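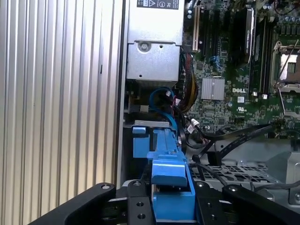

Desktop Support Section, Sirnville Office

# Inspecting the Inside of a Dell Desktop

This guide is for staff who inspect returned desktops before they are reissued or sent to the Renddale store. It covers the visual check only. Refer part replacements to the bench team.

## Before opening the case

1. Shut down the computer and unplug the power cord.
2. Hold the power button for 11 seconds.
3. Write the asset number on Form 427.
4. Put on a grounded wrist strap.

## Power supply and cables

Confirm that the regulatory label on the power supply is legible and that its screws are seated. Do not open the power supply itself. Check each cable for cuts or flattened insulation -- damaged cables are listed on the form, not taped.

## Motherboard

Start at the expansion slots and work toward the memory. Look for dust in any open slot. The small blue SATA connectors should be straight and free of cracks. Dust the finned chipset heatsink with a soft brush, following the direction of the fins.

Read any label on the board without peeling it back. Press lightly on the latches at the ends of the memory slots; a loose latch must be reported. 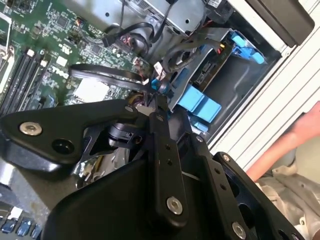
*Motherboard with white label and memory slots.*

## Closing the record

Sign Form 427 and place it in the tray in Room 513. Questions about the form may be sent to Viorica Begović, Desktop Support.

Revised March 2018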